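Demonstrating at home: FAQ for new demonstrators

Quick answers for people who've signed up to the Pralcombe table-top programme. Last tidied in August. If your question isn't here use the form, replies usually same afternoon.

What am I being asked to do?

Ordinary table jobs, with the hand-held grippers in place of your fingers. Pick things up, put them down somewhere else, start again. One go from start to finish is called a take. The takes go to Drorkley, who train the arms on them.

Do I need to know anything about robots?

No. If you can use kitchen tongs you're most of the way there. First half hour feels clumsy. Passes.

What's in the kit?

Two grippers, a charging lead, a spare set of pads, the printed task sheets. Pads are the blue ones. Check the screws before you start — they work loose in the post.

Where should I set up?

Any table you can walk at least halfway round. Kitchen, dining room, wherever. Steady legs matter more than size. Patterned tablecloth is fine, we like them in fact. Please don't clear the room for us. Your usual jars, packets and boxes at the back of the table can stay, so long as you're not knocking them over.

Which things do I use for the fruit task?

Whatever you've got in. A mix of sizes is best: something long, something big and round, a few small ones. Real fruit please, not plastic. Older fruit is OK, wrinkles and brown skins are OK, leaking is not. Two plates, different colours if you can manage it.

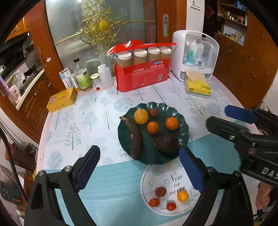 Do start each take with the grippers open and clear of the food. Hold still for a breath, then go. If you're already moving when the take begins it gets binned, and that's the commonest reason we send work back.

How long is a take?

30 seconds is plenty for one piece of fruit. Moving a whole plateful, up to 2 minutes. Past that people get tired and sloppy.

How many do you want?

12 good ones per task sheet. Spread them over a day or two if you like. Change the layout between takes, even a little. Turn the plate, swap two fruits over. Twelve identical takes are worth hardly more than one.

Which hand does what?

Up to you unless the sheet says. Left for left-side things, right for right-side things is what most people drift into. Avoid crossing over. If you have to cross, park the other gripper away from the plate first.

Can I use both grippers at once?

Yes, on any sheet marked "two hands". Can be the same object or one each. Go slower than feels natural, and don't let the two tips knock together, it shows up as a jolt in the recording and the arms learn the jolt.

How hard do I squeeze?

Just enough. Citrus can take a fair bit. Tomatoes can't. Soft avocados definately can't. Close until the pads touch both sides, then a touch more, then lift. If the fruit turns in the grip as you lift, put it back and regrip — leave that in the take, recoveries are useful.

Small round things keep pinging out. Help?

Come in from above with a pad on either side of the widest part. Don't pinch near the top. Wipe the pads too, juice and wax make them slippy. Warm damp cloth, no washing-up liquid.

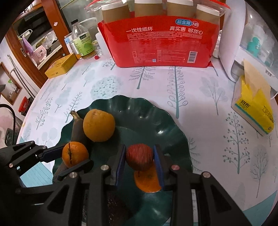 Crowded plates are harder and we know it. Work from the top of the pile down, and leave whatever's underneath till it's free. Nudging a neighbour is allowed. Dragging the plate across the cloth isn't.

I dropped something. Start again?

If it lands on the table, pick it up and carry on. If it lands on the floor, end the take and mark it "dropped". Don't delete it. Same goes for anything that rolls.

How is this different from the remote control sessions?

Those are at Wendau. You sit at a desk there and drive a real arm from a pair of handles, with a slight delay. Better for heavy or hot things. Home kit is quicker and you don't need a booking. Some people do both, no problem, just tell us so the logins don't clash.

Do other people in the house need to sign?

Anyone who might wander into shot, yes. One form each, it's in the kit. Put post, bank letters and prescriptions out of sight before you begin. We can blur but we'd rather not have it at all.

When do I get paid?

Within 5 working days of your sheet being passed. Checking is done by Ní Mhurchú, a seperate firm, so we can't hurry it along. If a sheet is part passed you get paid for the part and the rest can be redone.

Can I eat the fruit afterwards?

We'd say peel it first. Anything you don't peel, wash. Claim for up to one shop per sheet, keep the receipt.

The light on the gripper is flashing.

Slow flash, low battery. Fast flash, it's lost its place — set it down flat, wait for steady, pick up again. Still fast after two tries, use the form and pick "kit fault".

How do I send it all back?

Same box, same foam. Take the pads off and bag them. Label's under the lid.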